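Ultlow Hand Grippers, Pair
Sold by Ditholm - ships with two grippers, two marker plates, cables and wrist straps

I bought my first set of these before I worked for the people who sell them, so take my enthusiasm however you like! I'm Florêncio Ramalho, I run the small manipulation group at Ditholm, and I've been asked to write this page because I'm the one who answers the emails anyway.

The short version: you hold one gripper in each hand, you do a task the way you'd normally do it, and the recording becomes training data for a two-arm robot policy. You don't need the robot in the room. You don't even need to own the robot yet (two of our customers didn't when they ordered). What you do need is a clear table, a tracking setup that can see the plates, and a bit of patience in your first hour, when everybody squeezes too hard.

The part people ask me about most is the study we did with the Belhaj lab, so let me get into that. We wanted to know if the surface you record on matters. Our hunch was that a plain, bright work surface would make the demonstrations easier to learn from, and that the policy would then fall apart on anything busier. We collected 473 demonstrations of simple tray handling, from 19 people, most of whom had never held a gripper before. Half the group recorded on a plain surface and the other half on a mix of surfaces we kept swapping out.
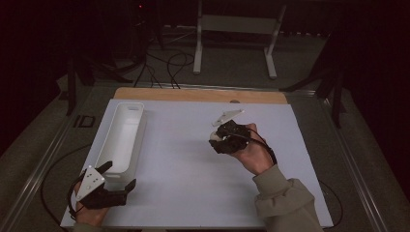 Zondero, September - Tray work on the white board is what I'd start a new operator on. The tray has tall walls and a handle slot at the far end, so there's more than one sensible way to take hold of it, and you learn a lot about a person's habits from which one they go for. The triangular plates sit on top of each gripper, and keeping them tilted where the cameras can see them soon becomes second nature. The cable on the right hand runs back to a strap at the wrist. Please use the strap. I spent my first week without it and kept dragging the cable through my own work.

Now the result, which surprised me. We ran 100 trials per policy on the robot. The plain-surface policy didn't fall apart at all on the busier tables, it just got slower and more hesitant before closing its fingers. The mixed-surface policy was quicker to commit, but it was worse at setting the tray down square. I'm still arguing with the Belhaj folks about why! My guess is that people were more careful placing things on the plain board and the policy picked up on the care. Their guess is lighting. We're going to rerun it with the lights fixed.

What I'd take from it as a buyer: start plain, get your operators comfortable, then mix in other surfaces once the grasps look clean. And look at the placements separately from the grasps when you score your trials. We didn't at first and nearly missed the whole thing.

A few practical notes. The marker plates come off for packing, so check they're seated before you calibrate. Spare fingers are sold in packs of 5. Tracking cameras and stands are not included. Left and right grippers are not interchangeable in the software, even though people keep trying.

Lead time and current pricing are on the order form. If you want the study recordings, tick the box for them when you order and I'll send you the download link myself.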